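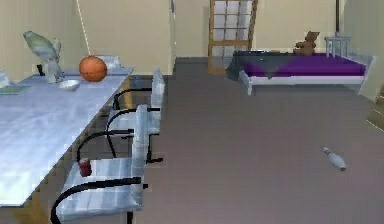
First time stage managing, how do I set up the prompt book and call cues?

Posted by Lejla Matić, 10 November 2025
676 views

Ok so I said yes to something and now I'm panicking a bit. I've acted in small stuff for years, never been on the other side of it. Our group in Graltdale is putting up a one-act called Kerkiser in December and the person who was going to stage manage moved away. So it's me.

Script is 32 pages. Right now there are 22 light cues plus sound, and the director keeps adding more. We're in the Vernon, which seats 289, so not huge, but it has a real booth and a real headset system and I have never worn a headset in my life. Two people in the booth with me, one on lights, one on sound, both nice, both newish.

What I've got so far - a binder. Script printed one-sided. Some pencils. That's it.

What I want to know:

How do you lay out the pages so you can follow the script AND see the cues without losing your place. Do I write the cue at the word or before the word. What do I say out loud on headset. And what happens if an actor skips a chunk, because one of ours does it. Every run. Different chunk each time.

Also is there an app for this or is everybody still using paper. Tech rehearsal is coming up fast so short answers are fine. Thanks in advance!!

boothmouse

Did this for a long time in houses that size, you'll be fine. Typing on my break so excuse the mess.

Layout. Script page on one side of the binder, blank page facing it. Blocking notes go on the blank one, cues go in the margin of the script itself, always the same margin. Pick the outside one. Draw a ruler line from the margin to the exact word where the cue goes and box the word. Don't trust yourself to remember "somewhere in that speech".

Pencil only. Your director is still adding cues, so you'll be erasing all the way to opening. If an extra one lands between 14 and 15, call it 14.5, do NOT renumber the lot. Your board op will cry.

Standbys go in the margin too, half a page or so ahead of the cue. If three cues come close together, stand them by as a group: "standby lights 8 through 10, sound D". Numbers for lights and letters for sound, so no one mixes up lights 4 and sound 4. Then they answer "lights", "sound" and you know they're awake.

The order of the words matters. "Lights 8 ... go." The word go is last and it's the only thing that makes a finger move. So never say it for any other reason on headset. Not "ok let's go", not "there they go". People spell it out, G-O, if they have to talk about it. Feels silly for one day and then it's habit.

You also have to say it a hair early. Op has to hear it and press and then the board has to do its thing. You'll find the gap in tech.

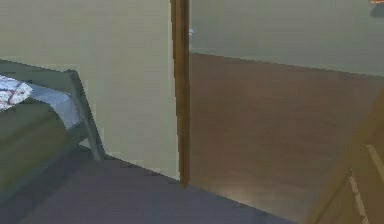 Do you call the cue on the line or on the action?

Whichever one the audience is going to notice. If the light shift goes with a door slam, watch the door and call on the door, and write "VISUAL" next to it in big letters so you know to look up from the book. If it goes with a line, box the word and call off the word.

Most of mine were on lines. Visual cues are harder for a new SM because your head is down. Ask the director which ones really need to be visual, you may get a few moved.

For the skipper. Before you do anything, keep your mouth shut for a second and listen. Say "hold" to the ops, calmly, find the page, then decide. Usually you pick up from where the actor landed and call whichever cue makes the stage look right for that moment. So if they jumped past 11 and 12 and you're now in 13 territory, tell lights "skipping 11 and 12, standby 13". They have to know so they can load it. Practice that once in tech on purpose. Have the actor jump (sounds like you won't need to ask).

Sticky tabs on the scene breaks, different color each. Makes flipping way faster in the dark.

Gotta run. Oh - get a little clip light with a blue gel for the book.

dsl_rhonda

what boothmouse said. paper. always paper. break a leg

Peg in Props

I'm going to disagree a tiny bit on the paper thing. I use a tablet for rehersals and print the book for tech, after the cues have stopped moving so much. Saves a lot of erasing. But if you've never done it before, one system, stick with it, so ok, paper.

Stuff I didn't see mentioned:

Do a paper tech. Sit down with the director and your two ops, no actors, no stage, and go page by page. Read out every cue, what it does, how long it takes. With 22 plus sound that's an evening. Bring snacks. You will find at least one cue that lights thinks is a fade and the director thinks is a snap, and it's so much cheaper to find it there than with the whole cast standing around in costume.

Make a second copy of the book. Leave it at the theater, locked up. I left mine on a bus once. Not a good day.

Preshow checklist, written down, even if it's dumb. House lights, headset batteries, sound check, props set, who's signed in. Then your calls to the cast - half hour, fifteen, five, places. They should say "thank you five" back to you. If they don't, go find them.

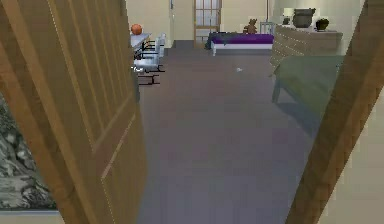 And keep a list of your calls taped inside the front cover for the first couple shows, you'd be suprised how fast the fifteen sneaks up when front of house is asking you stuff. Talk to whoever runs the front too. Agree who says the house is ready and who gives the ok to start. At our place it's the house manager gives me the house, and until then nothing moves.

Headset manners. Mic off when you're not talking. No chatting during standbys. Chatting in the long boring stretches is fine, keeps folks from drifting, but when you say "standby" everybody shuts up mid-sentence. Tell them that at the start and they won't take it personal.

If you're renting headsets ask for spare belt packs. We got ours from Tomić a few seasons back and one pack crackled all week, the spare saved us. Sounds like the Vernon has its own, so just ask to try them before tech night and learn where the call light is.

Last bit - show report. After each performance write up run time, what went wrong, what broke, late entrances. Half a page. Send it the same night while you remember. Director will love you.

Lejla Matić

Oh wow thank you all. Doing the outside margin thing tonight. I'd already numbered sound the same as lights so that's getting fixed first lol. Paper tech is a great idea, asking the director now.

One more, if anyone's still around - do I give the actors their missed lines as notes or does the director do that?

boothmouse

You do, or an ASM if you can grab one. Little slips of paper, page number, the line as written, what they said instead. Hand them out after the run. Keep it neutral, no comments. Your skipper is going to get a stack.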